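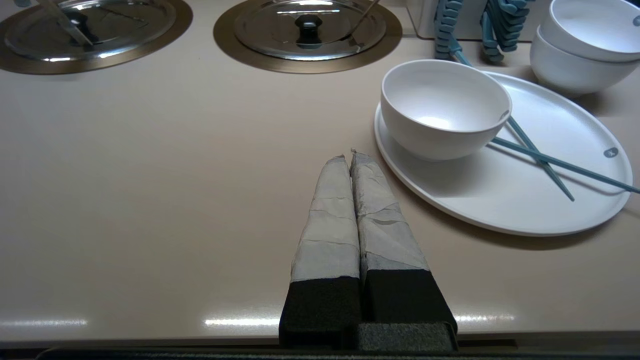

Finger tips with tape wrap, plate station, Pernport counter

Ticket subject: Girner arm, finger wear and what to order for next year
Status: open, waiting on quote
Site: Pernport test counter
Supplier: Erkine

Opening this as a purchasing question as much as a fault. The gripper fingers on the Girner arm don't hold thin items well. Bowls are fine most of the time. Chopsticks and spoon handles slip or turn in the grip. We wrap the fingers in tape, which helps until the tape creases and starts to fray at the tips, and then the grip gets worse again. I need to know if this is a parts problem we can fix with a small order or if we should be putting a different gripper in the budget.

Checked so far:
Gripper closing force is at the factory setting. Raised it one step, no change with chopsticks, so put it back.
Restarted the arm controller. No errors in the log.
Rewrapped both fingers with fresh tape. Better for the rest of the morning.
Wiped the counter and tried again with only one plate setting out. Same slips.

Tape costs us 60 a month, including what gets thrown away because it was put on badly. The time spent wrapping is not in that figure and I don't have a good number for it.

Update, afternoon. Went through the table setting task again from the top: plate, bowl, chopsticks, spoon. The long spoon holder is the easy part, as the handles lie side by side and the arm can come at them from above. The chopsticks bunch together in the caddy and the fingers tend to take two or none. I moved the caddy closer to the arm for a few tries and moved it back after. Reach was not the issue. 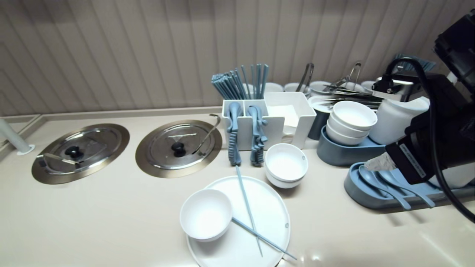

Teresa Ó Súilleabháin: Before we price a new gripper I'd like to see the molded fingertips priced on their own. The equipment line has 2000 left in it until June and I can approve anything under that without a second signature. A full gripper would have to go in next year's plan. Also please ask if the fingertips fit the gripper we already have. Last time we ordered from the catalog we got the mounting plate for the newer model and it sat in a drawer.

Asked Erkine both questions. Sent them the serial number and the part number off the old order so they can see which plate was wrong.

While waiting I listed what else the counter needs if we keep it running through next year:
Spare fingertips, two sets.
One spare cable set. The cables loop down near the caddy when the arm is low and I would like one on the shelf before we need it.
A fixed holder for the chopsticks that keeps them apart. We may be able to make this in the shop.
A service visit, if the support plan doesn't already cover one. I read the plan twice and can't tell.

Paused the chopstick part of the task and carried on with spoons and bowls so the day wasn't wasted.

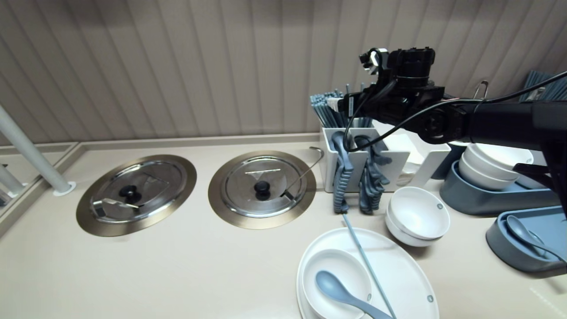 Erkine support replied that the molded tips do fit our gripper, but only with an adapter that is sold separately and isn't shown on the same catalog page. Lead time for both is 7 weeks. They suggested we don't buy the larger gripper for this job, since its fingers are thicker and would do worse between the ribs of the utensils on our caddy. They also said the service visit is included once a year, and that it has to be booked by us.

That answers most of it. Two sets of tips plus the adapter come in under Teresa's limit, so I'm asking for a written quote with shipping to Pernport shown on its own line. Shipping was left off the last quote and we went over.

The larger gripper comes off the list for now. I had 2000 penciled in as a deposit on it in next year's plan and I would move that to the cable set and the holder, with the rest held for fingertips – we don't know yet how long a set lasts. Samir runs a similar counter with the same arm, and I've asked them how often they change theirs.
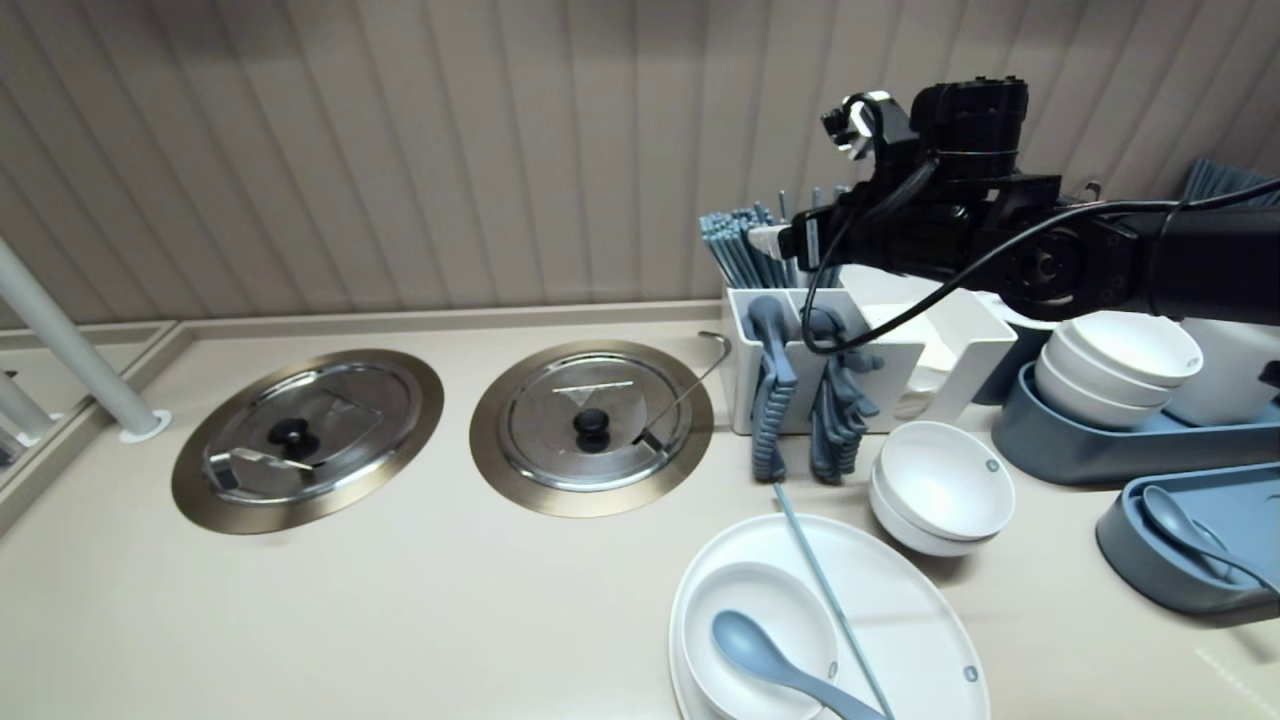

Until the tips arrive we keep taping. New tape goes on each morning before the first run, one smooth layer, with the ends kept off the tips. Whoever does it should write the time in the counter log so we can see how many hours a wrap lasts.

Still open:
Written quote from Erkine.
Answer from Samir on fingertip life.
Date for the service visit. I'd put it after the new tips come in so the technician can check the adapter.
Drawing for the chopstick holder to the shop.

Teresa, the plan sheet is updated with the changes above. The line marked "gripper, large" is set to zero and left in place in case we come back to it.

Contact support | Copyright Pernport Service Desk | Back to top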